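Test : pince manuelle instrumentée Iva, module Zodis 2

L'Iva est une pince parallèle à deux doigts, tenue à la main, vendue avec le module d'enregistrement Zodis 2 et une licence logicielle d'un an. Nous l'avons utilisée tout le mois de novembre à l'atelier d'Astdale, pour enregistrer des démonstrations de manipulation destinées à un bras six axes. Le matériel a été acheté au tarif public, sans accord avec le fabricant.

Contenu de la mallette : la pince, deux paires de doigts, un câble, une clé Allen et un support de table. La notice papier s'arrête au montage. Le reste de la documentation est en ligne, en anglais, et la section consacrée à l'étalonnage renvoie encore à l'ancienne version du module.

Prise en main

La gâchette a une course longue et une résistance constante. Cristian Ccori, qui a réalisé la majorité des enregistrements, la juge trop ferme en fin de course ; Mahsa Moradi, plus petite main, a fini par retourner la poignée – le montage inversé est prévu, il faut seulement le déclarer dans le logiciel. L'équilibre est correct, avec un léger basculement vers l'avant lorsque le câble n'est pas fixé à l'avant-bras.

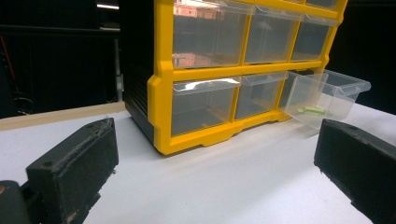 Les petits tiroirs constituent un bon essai pour ce type de pince : faible jeu, prise étroite, effort à doser dans l'axe. Nous avons travaillé sur un casier de rangement en plastique jaune et noir, à tiroirs transparents. Un tiroir partiellement sorti, comme celui de droite au rang inférieur, avec une petite pièce vert clair au fond, pose deux difficultés distinctes : le refermer sans le mettre en travers, ou saisir la pièce sans toucher les parois. La première tâche passe bien. Pour la seconde, les doigts rectangulaires d'origine sont trop larges et il vaut mieux monter la paire étroite. À noter également, les reflets sur le rebord des tiroirs : l'exposition automatique les gère mal, et nous sommes passés en réglage manuel.

Usure et entretien

Les patins noirs retiennent la poussière et se marquent vite. Un chiffon humide suffit pour la poussière, les rayures restent. Le jeu de rechange coûte 38 euros, prix élevé pour une pièce d'usure. Les patins Yatsenko se montent sur les mêmes doigts, avec une gomme plus tendre que nous n'avons pas testée sur la durée.

Logiciel

L'étalonnage demande 5 minutes et doit être refait à chaque changement de doigts. L'export est propre, horodatage compris. L'interface ralentit nettement au-delà de 1 000 séquences dans un même projet ; nous avons scindé les nôtres par tâche.

Points positifs : rigidité des doigts, poignée réversible, format d'export documenté.
Points négatifs : gâchette ferme, prix des patins, documentation en retard d'une version.

Achat recommandé pour un atelier qui enregistre régulièrement. Pour un usage ponctuel, la location proposée par le distributeur revient moins cher, à condition de demander la paire de doigts étroits, absente du lot de base.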